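Haltum Home Helper: a sink, a dishwasher and my doubts

My mother has complained about unloading dishes since 1963, so I came to the Haltum demo wanting to be wrong about these things. The Haltum has two arms, two legs and black hands with proper fingers, and the job on offer was plates and mugs. 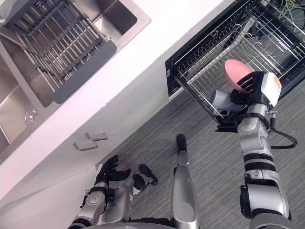

The hands are the best part. A plate held by the rim is a fair test, and I'd take this grip over the old Pernen claw any day. But dishes come with baked-on cheese and forks stuck to them, and I wasn't offered any of that.

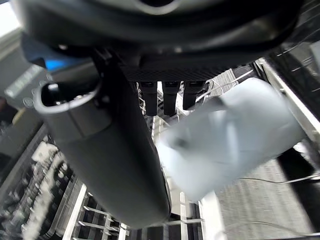

Nantana Chuensuk of Haltum told me the target is 200 dishes between charges. Fine — I own maybe a tenth of that, and I want to know how many get chipped. She had no figure for me. 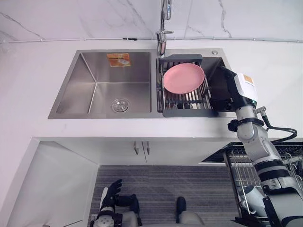 A pink plate on the drying rack, with the right hand close by.

Then there's the floor space. Those legs need room in front of the cabinets, and my kitchen fits 2 people if they like each other.

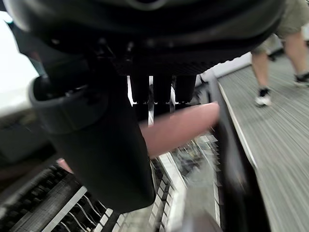

Dwayne Yazzie, who reviewed the Siriwan for this site, thinks I'm too hard on it. Maybe. I'd look again in September, with a greasy lasagna pan under my arm. For now I'm keeping my sponge.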